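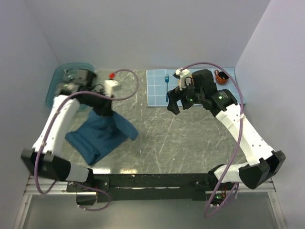
White arms, black joints, grey tabletop.

How to write your first set of pace notes
Posted 2020-10-31 by Aidan Ó Riain

Pace notes are a description of a road, written by two people who disagree about it, and read aloud by the one who can't see out. If you've only ever done single-venue events with a diagram of the airfield taped to your knee, your first proper recce will come as a shock. You get two passes at each stage, usually at a speed that would annoy a milk float, and by the end you need something you'd trust over a blind crest.

I've sat in the left-hand seat and the right-hand seat, and have been wrong in both. What follows is how I do it now.

What you need

A reporter's notepad with a spiral at the top, and a spare. Soft pencils, more of them than you think, because they roll under the seat and live there. A rubber. A trip meter, or a phone app if the regulations allow it. A clipboard if you write like I do. Travel sickness tablets, taken before you feel ill. Taken afterwards they are only a snack.

Pens are for people who get it right first time.

Step 1: Agree the numbers before you leave home

Most clubmen use one to six, with either one or six as the slowest corner. It doesn't matter which. It matters a great deal that you both mean the same one. My first event with Jelle Michiels was the Brennan, where he had grown up with one as the fastest and I hadn't. We found this out at a junction on Zercombe, and we left through the wrong side of it.

I use one for slow and six for nearly flat, with a hairpin called "hairpin" and a right-angled junction called "square". Some drivers like to tie the numbers to gears. That works until you change the gearbox. Others tie them to how far the steering wheel turns, and I'd suggest this to a beginner. Put a strip of tape at the top of the wheel, drive a few lanes the week before, and agree what each amount of tape means.

Step 2: Settle your shorthand

Write the list inside the front cover. Mine is short:

L and R for left and right
> for tightens
< for opens
lg for long
Cr for crest
! for caution, and two or three of them for worse
DC for don't cut
/ for "into", when one thing runs straight into the next

Don't invent symbols on the day. I once drew a small mushroom beside a corner on Ravwood and I still don't know what it was warning us about.

Step 3: First pass, the driver talks

The driver calls the road as it comes, in the order it will be read back. Distance, corner, anything nasty about the corner, then distance to the next. So:

80 R4 lg > 3 / Cr 50
L5 DC 120 !! sq R at gate

The co-driver writes, and says nothing except "slower" or "again". This is not the moment for opinions. If you fall behind, stop the car somewhere safe and catch up. An empty line that you mean to fill in later will be the very line that matters.

Leave a blank row between lines and put no more than six or seven on a page. Big handwriting looks childish in the hotel and wonderful at speed on gravel.

Step 4: Get the distances right

Anything over 50 metres is worth measuring. The driver's guess will be short when he's nervous and long when he's bored. Reset the trip at the exit of one corner and read it at the entry to the next, the same way every time.

Long straights deserve particular suspicion. There's a 400 on Tollura that everybody writes as 400, and it is, but the last part of it has a kink over a brow, and if you haven't noted the kink you'll arrive at it sideways in your head and straight in the car. Split it up.

Step 5: Second pass, the co-driver reads

Now swap jobs. The co-driver reads the notes aloud at the pace they'd be read on the event, and the driver shouts whenever the road and the words don't match. Correct it there and then. Rub out properly too - a 3 written over a 5 looks like an 8, and there isn't one.

This is also when you add cuts, braking points and anything that was hidden by a tractor the first time round. Be mean with the extra words. "Tightens over crest, don't cut, rock inside" takes longer to say than the corner takes to happen.

Step 6: Tidy up in the evening

Some crews copy the whole lot out neatly. I used to. On one two-day event I counted 1,316 separate corners across the notebooks and copied every one, finishing well after midnight, and introduced several mistakes that hadn't been there before. Now I only redo the pages I can't read. If you do copy, have the driver read the old page aloud while you check the new one.

Number every page. Write the stage name at the top of each. Turn the bottom corners up so you can flip them with gloves on.

If you have in-car footage from the second pass, and the event permits it, watch it once with the notes in your hand. Once is enough. By the third viewing you start promoting fours to fives, and you haven't been anywhere near the road.

Step 7: On the stage

Read one corner further ahead than feels natural. Look up at junctions and obvious landmarks so you always know where you are. If you get lost, say "lost" straight away. The driver will slow down, swear, and drive what he can see until you pick it up again. Making it up in a confident voice is how Jelle and I came to meet that bank.

Keep the same tone for everything except the exclamation marks.

Comments are open below. If your system has one as the fastest corner, please write in, but don't expect to be reading for me at the Brennan in November.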